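Tavis opens its new lounge in Dunport this April

I've been bursting to tell people about this one, so forgive me if I ramble. Tavis, my small shared workspace in Dunport, is opening a second floor in April, and it comes with 416 square metres of room to spread out in (plus a kettle that works, which our regulars have been asking for).

We began with 4 rented desks and a lot of borrowed chairs. Since then more than 400 people have come through the door to write, draw, do their accounts or just get out of the house, and we'd run out of places to put them! 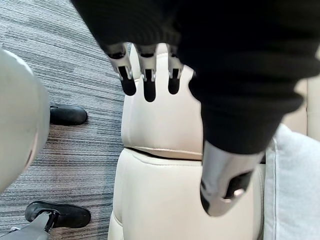 Cream padded seating at Tavis, Dunport.

The new floor is for the bits of the working day that don't suit a desk - phone calls, long reads, a chat with a client who hates meeting rooms. I tried out far too many sofas before I settled on anything, and my back can prove it.

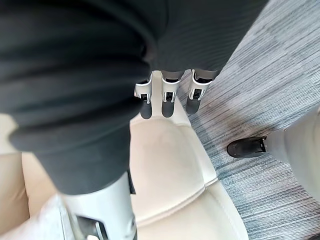

Grey floor covering on the new floor.

Pliver, the joinery firm down by the harbour, is building our new kitchen counter, and Shibata will be looking after the coffee from opening day. I've had three cups of their house blend while writing this, so if it reads a bit fast, that's why. 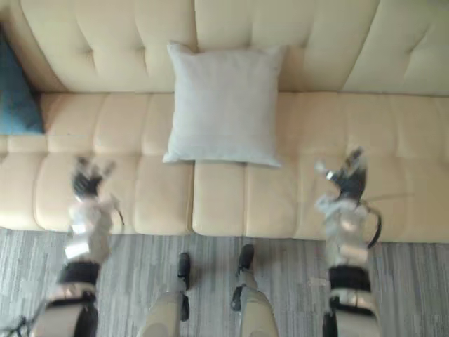 Membership prices are staying as they are until the end of summer, and day passes will cover both floors. Members can bring a guest in after 4pm at no charge, and dogs are still welcome as long as they get on with the other dogs. 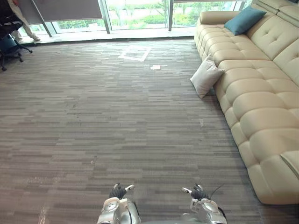

Doors open at 8am and we'll have cake out all through opening week. Come and have a nose round, stay for a coffee, ask me anything you like about desks. Local press are very welcome too - just ring the bell at the front and ask for the Tavis office.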